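Friday, open day at Prilholm, notes

Morning spent on the Sterkirau door task in simulation. Visitors from Promton sat in from 10. We ran the two-arm model in the hallway layout and kept the wood door, with the right arm going for the handle side.

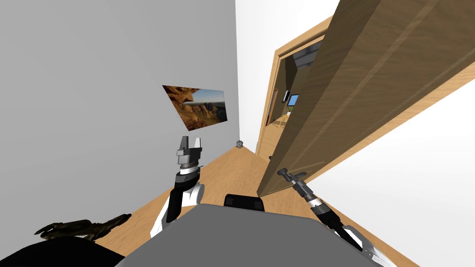 Scene set now stands at 2,595 layouts, 800 of them with doors. Most questions were on contact settings — I said I would send the file. Still to do: rerun the 8 slow ones and check the wrist limits.

Karunaratne build goes on the big screen next time.

2 comments

"Which gripper model is loaded?"
"Send me the contact file too, please."

Shares: 3
Contact | Back to top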